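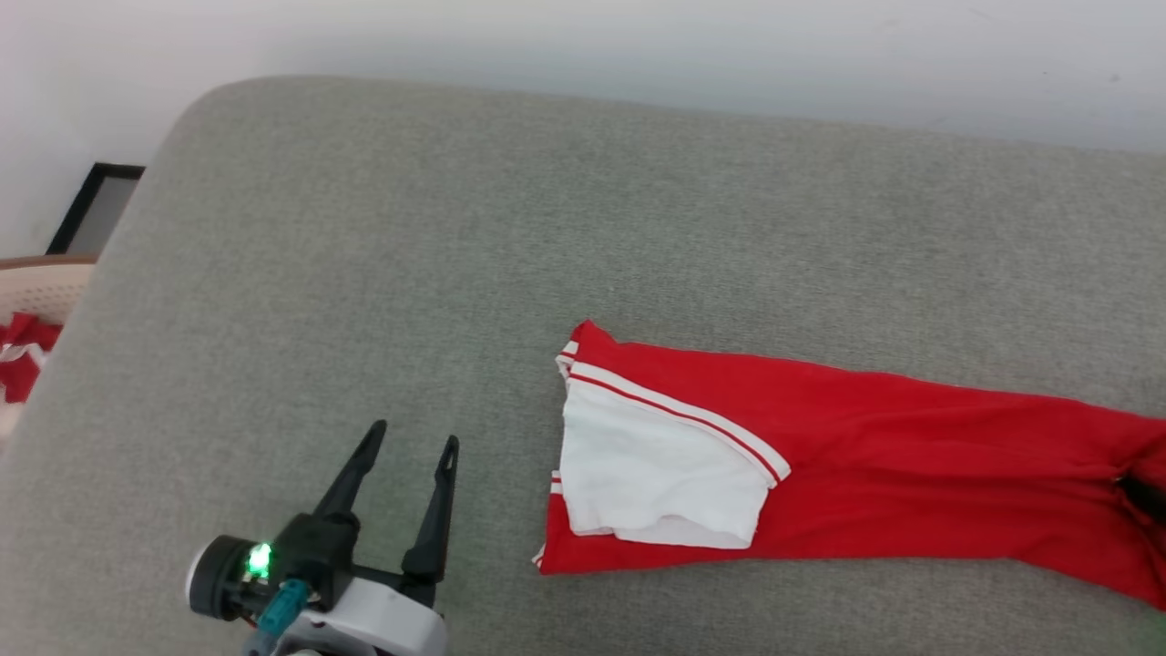 *Photo: W. Subramaniam / Gotlow Shared Laundry*

**Equipment review meeting, July 16, 2020**
**Subject: the Plivis folding arm, trial period and offer**

Present: Subramaniam (chair), Lastbridge (supplier, by phone), Fujimoto (night shift), the undersigned (minutes, again).

**1. Previous minutes**

Accepted. Fujimoto asked that "strong words were exchanged about the dryer" be changed to "words." Changed.

**2. Trial so far**

Wahyudi Subramaniam reported on 19 days with the Plivis. The arm came with the two-finger gripper and the software for towels, shirts and sportswear. Towels are good. Shirts are good if you have a generous idea of a shirt. Sportswear is where most of the meeting went.

The test pieces are the red and white kit from the soccer club, worked on the gray sofa. Lastbridge said the manual recommends a firm, flat table. Subramaniam said the manual also recommends a room bigger than the one we have, and that customers fold on sofas. Lastbridge agreed that customers do.

Fujimoto's log for the kit: 39 attempts, of which 2 were folds she would hand over the counter. The others were sorted by her into "nearly," "a bundle" and "see me." Her main complaint is piping. Where a white section is turned over on red, the software seems to take the stripe for the edge of the garment and goes to pick it up there. It then pinches at nothing, waits, and reports success.

Lastbridge asked whether the green light was on during these attempts. It was. Lastbridge said that was good. Fujimoto asked what the green light meant. Lastbridge will find out.

**3. Gripper fingers**

The black fingers supplied are the standard set. Subramaniam finds they open wide enough for anything we wash but are poor at getting under a single layer on woven upholstery. On two occasions the arm took hold of the sofa cover and tried to fold that. No damage, though Fujimoto describes the sound as "committed."

Lastbridge offers a soft-tip set at $99 a pair, fitted by us. Asked why soft tips are not in the box for a product sold to fold cloth, Lastbridge said this was useful feedback.

**4. The offer**

Lastbridge read out the terms. Monthly rental, software updates included, phone support in office hours. Fujimoto pointed out that the arm would be working nights, as she does. Lastbridge will ask about evening support – no promises.

Early return is free until November. After that there is a collection fee, the amount of which was lost to a bad line and then, on a better line, had to be looked up.

**5. Decided**

- Trial continues on towels, with sportswear in quiet hours only.
- One soft-tip set to be ordered. Subramaniam to pay and claim it back.
- Fujimoto to repeat the kit test with the new tips, on the sofa and on the long table, and log both.
- Lastbridge to send the collection fee, the support hours and the meaning of the green light in writing.
- Customer garments stay with human staff for now. Fujimoto asked that "for now" be minuted as the chair's wording.

**6. Any other business**

The dryer. Words were exchanged.

Next meeting when the tips have arrived.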